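## 4 开放式容器与物品的临时停放

### 4.1 概念界定

前一节讨论了柜体、抽屉等封闭收纳在住宅中的分布。本节转向另一类较少进入住宅研究视野的器具,即置于桌面、台面或窗台之上、四壁或顶部敞开的小型容器。住户在日常语言中以“篮子”“盘子”“筐”称呼它们,家居零售业通常将其归入“桌面收纳”。两种称呼都以器具本身为中心,未能说明住户为何在桌面已经可以直接放置物品的情况下,仍然愿意在桌面与物品之间加入一层器具。

本文以“停放”一词指称物品在两次使用之间的短暂安置。停放与收藏的区别在于预期时间:被收藏的物品在心理上已经退出当前活动,被停放的物品仍属于当前活动的一部分。一件叠好放入衣柜的毛衣属于收藏,一件搭在椅背上、傍晚还要再穿的毛衣属于停放。多数住户对这一区别十分敏感,受访时能够毫不迟疑地指出家中哪些物品“收起来了”,哪些“先放着”。“先放着”在访谈记录中反复出现,本文将其视为停放行为的本土表达。

需要说明的是,停放不等于杂乱。既有文献多将台面上的零散物品视作收纳不足的后果,由此得出增加柜体容量的结论。Vlachopoulos 框架对此提出了修正,主张把台面物品区分为“滞留物”与“在用物”,前者因无处可去而停留,后者因即将再次使用而停留。本文接受这一区分,但认为该框架低估了开放式容器在二者之间的调节作用。滞留物一旦被放入容器,常被住户重新理解为在用物;在用物若长期留在容器之中,也可能逐渐变为滞留物。容器的边界因而带有一定的分类效力,这一效力并不依赖标签或明文规则。

### 4.2 资料来源与编码

本节资料来自在 Kudham 与 Kaddale 两地进行的入户访谈及台面物品记录。Kudham 以较早建成的联排住宅为主,厨房与起居室分隔,餐桌多靠墙;Kaddale 的住宅建成较晚,起居空间与厨房连通,餐桌常居于两个区域之间,承担用餐以外的多种活动。选择两地的理由在于住宅平面的差异,而收入水平与家庭规模相近,便于观察空间条件对停放习惯的影响。

访谈提纲于 2025-03-04 定稿,入户工作至 July 完成(以下称“七月轮次”)。Yolanda Obi 与 Domenica Wallner 负责 Kudham 的访谈,Arben Halilović 负责 Kaddale 的访谈,Kiri Hollis 负责编码手册的编制与复核。每户的记录包括台面平面草图、物品清单以及住户对物品去向的口头说明。为控制工作量,编码库至多收入 500 件物品;同一住户的同类物品合并登记,一次性用品不予登记。

编码手册将台面物品的停放方式分为四类:

- **直接停放**:物品与台面直接接触,无任何中介器具。
- **衬垫停放**:物品置于杯垫、托布、浅盘等平面器具之上。
- **围合停放**:物品置于有侧壁、顶部敞开的容器之中。
- **悬挂停放**:物品借助挂钩、横杆或椅背离开台面。

衬垫停放与围合停放的分界在编码初期引起过较多讨论。浅盘多有卷起的边沿,其高度不足以扶持物品,却足以阻止滚动。经复核,手册规定以侧壁能否在物品倾斜时提供支撑为判断标准。按此标准,同一只浅盘盛放钥匙时记为围合,盛放水壶时记为衬垫。Hollis 在复核意见中指出,这一规定使分类取决于器具与物品的关系,给单独统计器具数量造成了困难。本文认为这一困难可以接受,因为研究对象始终是停放行为,器具存量并非所问。

织物类物品的编码另有规定。披肩、餐巾、套罩等柔软物品在停放时会改变形态,其占用范围难以用轮廓描述。手册要求记录者以“折叠”“堆放”“披覆”三个词描述其状态,并在物品表面带有褶裥、棱纹或其他平行纹理时加以注明,以免将材料本身的纹理误记为折叠痕迹。

### 4.3 边界、可见性与支撑

围合停放的物品在两地均较为常见,但住户给出的理由并不一致。Kudham 的受访者多从“找得到”谈起,强调物品有固定方位;Kaddale 的受访者更常提到“挪得动”,即在用餐之前可以将篮中物品一并移开。二者分别对应容器的两种属性:前者依赖边界的稳定,后者依赖边界的可携。靠墙的餐桌很少需要整体腾空,居中的餐桌则每日多次转换用途,这一差别与两地的平面布局相吻合。

容器侧壁的形式对停放有进一步影响。本文在分析中区分实壁容器与透空容器,前者包括木盒、陶盆、布筐,后者包括各类网格或条栅器具。实壁容器遮挡内部,较矮的物品放入后从侧面不可见,住户须俯视才能确认其存在。透空容器保留了视线的通达,同时仍然划出一块专属区域。

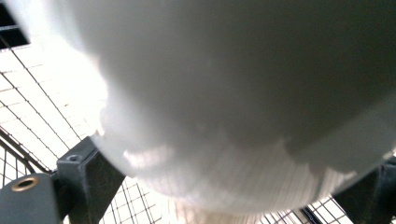
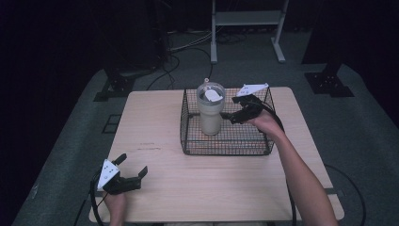 **图 2** 上:近距离所见的白色表面,下部有细密的平行竖纹。下:浅色木桌上的黑色网篮,篮内直立一只带盖的奶油色保温杯。

透空性对台面的影响长期缺少专门讨论。家居设计手册通常只关心容器是否便于辨认内容物,很少考虑容器之下的台面是否仍可被看见。访谈显示,住户对后者同样在意。数名 Kaddale 受访者表示,实壁木盒“像在桌上又放了一张小桌子”,使餐桌显得被永久占用;更换为网篮之后,桌面虽然仍有一部分不能使用,却保持了完整的观感。图 2 下图可以说明这种观感的来源:网篮的侧壁与底部均为网格,桌面的木色透过网格仍可看到,容器所划定的区域与其余桌面在视觉上相连。与之相比,底部封闭的容器即使侧壁透空,也会在台面上形成一块独立的色块。本文据此建议,在描述透空容器时应将侧壁与底部分别记录,不宜以“网篮”一词笼统概括。

支撑是围合停放的另一项功能。瘦高的物品重心较高,直接停放时易被衣袖或过路者碰倒,因而住户倾向于将其靠近墙面或置于容器之内。访谈中,水瓶、花瓶、胡椒磨与卷起的图纸均被归入“站不稳的东西”。此类物品在容器中的位置值得注意。若容器宽度远大于物品,侧壁只在物品倾斜至一定程度之后才提供扶持;物品靠近一侧时,该侧的扶持较早发生,另一侧则留出可供继续放置的空间。图 2 下图中的杯子靠近网篮左侧直立,即属于后一种布置形式。单幅图像不能说明住户的用意,本文只在形式层面引用这一布置,对于使用者如何选择位置,仍以访谈资料为依据。

访谈资料在这一点上给出了两种解释。部分住户把靠边放置描述为习惯,认为物品“自然会靠过去”;另一部分住户则明确说明要为后来的物品留位。Obi 在 Kudham 的访谈记录中写道,一名受访者每晚将水杯、眼镜盒与药盒依次放入床头的同一只浅筐,先放水杯,且总是放在外侧,理由是夜间伸手可以先碰到它。这种次序并未被写下,也未曾与家人商定,但受访者的配偶能够完整复述。住户之间对容器内部秩序的默契,比对整个台面秩序的默契更为稳固。

纹理的作用较为间接。平滑表面上的物品在移动时容易滑动,带有棱纹、褶裥或绒面的表面则会产生阻力,住户对此往往只有模糊的体会。编码过程中出现的问题主要在于描述用语。近距离观看时,织物的褶裥与硬质材料上的细槽可能呈现相似的平行纹理,图 2 上图下部的竖纹便难以单凭外观归入其中一类。手册因此要求记录者先写纹理形态,再写材料;材料未经触摸或询问确认者,一律留空。该规定降低了材料一栏的完整程度,却提高了两地记录之间的可比性。

### 4.4 容器与家庭内部协商

围合停放还涉及家庭成员之间的权责划分。台面属于共用空间,在台面上直接停放个人物品,意味着该成员对共用空间作了一次未经协商的占用。访谈中,引起不满的通常是占用的边界不明,占用面积的大小倒在其次。一名 Kaddale 受访者对伴侣留在餐桌上的文件颇有微词,却对伴侣放在同一张桌上的大号编织筐毫无意见,尽管后者所占的面积更大。受访者解释说,筐“就是那么大”,文件则“会长”。

容器因此可以被理解为一种关于占用上限的承诺。放入容器的物品无论如何增减,其对共用台面的影响都止于容器边沿;当物品高出边沿或需要在容器外另行放置时,其他成员便获得了提出异议的理由。Wallner 的访谈记录中有若干类似的表述,例如“满了就该收了”“盖不住就得拿走”。这些表述与其说涉及整洁,毋宁说涉及公平,因为它们适用于所有成员,不针对某一件物品或某一个人。

容器的归属方式大致有两种。其一为按人归属,每名成员各有一只容器,内容物种类不限;其二为按事归属,容器对应一项活动,如缝纫、书信或早餐,所有成员共同使用。Kudham 的住户较多采用前一种方式,并常将容器排列在楼梯或门厅附近,便于各人上楼时带走。Kaddale 的住户较多采用后一种方式,容器随活动在餐桌与台面之间往返。两种方式在同一住户中也可并存,冲突多发生在二者交界之处:某件物品既属于某人,又属于某项活动时,其应放入何处便需要另行商定。

饮水器具是交界情形中较为突出的一类。带盖杯具通常由个人专用,却在全家共用的餐桌、料理台与水槽之间流动,每日多次进入停放状态。受访者对杯具位置的说明往往最为简略,例如“就在桌上”,而在追问之下又能区分装满的、喝过的与待洗的杯具各自的去处。Halilović 据此提出,杯具的停放位置向其他成员传达了该杯具当前的使用状态。放在水槽旁的杯具可以由他人清洗,放在个人容器中的杯具则不应移动。这一看法得到了多数访谈的支持,但在有幼儿的住户中不完全成立,后者优先考虑的是高度与可及性。

### 4.5 市售产品与自制替代

住户所用的开放式容器来源多样。除专门购置者外,食品包装盒、鞋盒、旧烤盘与花盆托盘均被用于围合停放。Prendetti 系列桌面收纳器具在 Kaddale 的记录中多次出现,住户对其评价集中在尺寸统一、可以并列摆放;批评意见则认为边沿过高,取用扁平物品时须将手伸入较深。自制或挪用的容器少有此类评价,住户通常不以优劣论之,只说“刚好合适”。

这种评价方式上的差别可能与获得容器的次序有关。购置的容器先于内容物确定,住户须为其寻找适合放入的物品;挪用的容器则多是在物品已经需要停放时临时选定,其尺寸从一开始便与内容物相配。访谈中常见的一种经历是,住户先以纸盒试用一段时间,待位置与用途固定之后再购买正式容器。以此种方式购置的容器,继续使用的情况较好。反之,因陈列效果而购置的成套容器,往往有一部分在数周后转入柜中,由停放器具变为被收藏的物品。

材料的选择亦受清洁条件影响。厨房台面附近的容器须经常擦拭,住户偏好表面光滑、可以冲洗者;门厅与卧室的容器则多为织物或藤编。网格容器便于冲洗,但细小物品容易从孔隙漏出,部分住户在底部铺设衬布加以弥补。铺设衬布之后,前文所述的台面透见效果随之消失,编码时应按底部封闭处理。七月轮次的复核中,有若干条目因此由“底部透空”改记为“底部封闭”,相应的住户说明未作改动。

### 4.6 局限

本节分析存在以下限制。台面记录只反映入户时的状态,而停放的本义在于持续时间短暂,单次记录难以区分即将取用的物品与已被遗忘的物品,只能借助住户的口头说明加以补充。口头说明又受到受访情境的影响,部分住户在访问之前整理过台面,围合停放的比例可能因此偏高。Obi 与 Wallner 在若干住户中作了回访,发现容器的位置大多未变,内容物则有明显更替,这与容器作为稳定边界的判断相符,但回访住户的选取以便利为原则,不足以支持推论。

两地比较同样须谨慎对待。Kudham 与 Kaddale 的住宅平面差异与建成年代相互重叠,较早住宅中的住户居住时间也较长,容器归属方式的差别可能部分来自居住时间。此外,编码手册对侧壁支撑的判断依赖记录者的现场经验,遇到形状不规则的物品时,记录者之间的意见并不总能统一。对于此类条目,Hollis 保留了双方的原始意见,统计时按围合停放计入。下一节将在此基础上讨论餐桌的用途转换,并说明容器的移动路线与住户活动次序之间的对应关系。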